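Workshop Tips: Recording Good Examples for a Robot That Learns

Workshop pages, part 2

In our workshop we teach the arm by guiding it through a job many times and saving every try. The set for the Janton panel job has now 1655 saved tries, and I threw away 209 more. Most of the ones I threw away were lost to small household matters: a cable, a lamp, a full disk. I write here the habits which I wish I had from the first Friday. 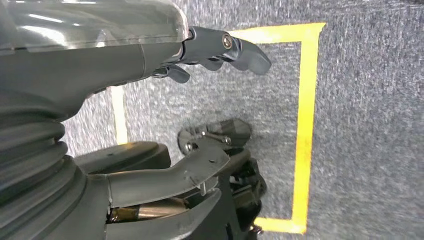 Yellow tape on the carpet.
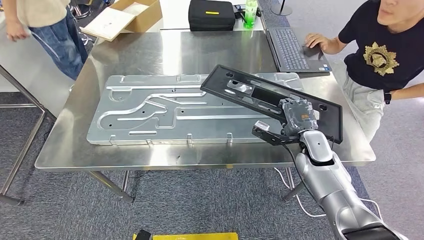 The black frame held over the aluminum panel.

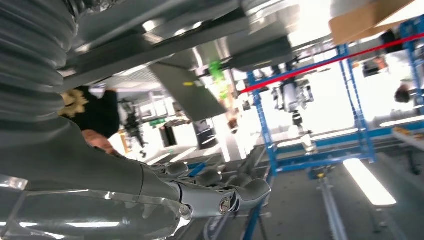 A wrist view, with the blue rack on the right.

Marking the floor

Colored tape on carpet is cheap and can be changed in a minute. Press it well with the back of a spoon, mainly at the corners, where shoes lift it first. If the fibers are coarse, brush them in one direction before you lay the tape. A slightly crooked line does no harm to anybody. What matters is that you do not move the line in the middle of a set. If you must move it, close the set and start a new one with a new name.

To take off old tape, pull slowly and low, almost flat to the floor. For the sticky rest I use Drostomix cleaner on a cloth, never poured on the carpet directly. Try it first in a corner.

Shiny metal

Polished tables and bare aluminum throw the light back into the camera, and the same part can look like two different parts from one hour to the next. Some help:

Wipe the table before each session with a dry cotton cloth. Finger marks show up very much in a wrist camera.

Decide about the blinds in the morning and leave them so until evening.

Do not hide all reflections. If the robot will later work on a shiny table, it should learn on a shiny table. I covered ours with gray felt for one week and had to repeat the whole week.

Where to begin each try

Change the starting place a little every time, but inside limits you have written down. I turn the part by the width of a finger, or push it toward one corner. When I was tired I put the part always in the same spot without noticing, and the robot learned that spot and no other. Now I keep a stack of paper cards with small sketches of starting places, and I pull one before each try. For parts with holes and tabs, like a stamped panel, check also that it lies the same side up. This sounds foolish until you have lost an afternoon by it.

What the wrist camera sees

Look at the wrist picture before you record, and also after the first try. Move the arm to the far ends of the job and look there too. When the wrist turns, the picture turns with it, and then you find things in it which you did not think of: shelves, lamps, a person behind the arm. People in the background are fine for us. Ask them first, and tell new colleagues before they come in – a short notice on the door is enough.

Clean the lens with a dry glasses cloth. Never use your sleeve.

Cables

Leave enough cable for the widest turn of the arm, and fasten it with soft hook-and-loop strips. Hard zip ties cut into thin cables after some weeks. Cables which go to the floor should stay behind the operator's feet. Drinks I would like to have on another table altogether, but with this rule I have no luck in our place.

How fast to guide

Guide slowly near the part and with normal speed in the air. Do not stop to think while you record. If you lost your idea of what comes next, end the try and mark it as bad. Small corrections, however, please keep. If the frame touches the edge, and you lift it and set it again, this is a useful example and the robot should see it.

Naming and saving

Our folder names have the job, the month, the operator number and the try number, for example janton_march_2_0209. Use no spaces. Write the number with zeros in front, so the list stays in order past 1000. At the end of the day copy everything to a second disk and open three tries from the copy to see that they play.

Keep a paper notebook also. I use a Raner notebook with squares, one line for each try: card, good or bad, one word why. The program we use for viewing, Paiva, has a field for remarks, but with gloves on a pencil is quicker.

When to rest

After 40 minutes my hands become lazy and the tries look all the same. I make a pause, drink something and let a colleague guide for a while. Two people guide in two different manners, and the set becomes better from it. For the next job, the one with the brackets, we plan 3000 tries, and I have already ordered more tape.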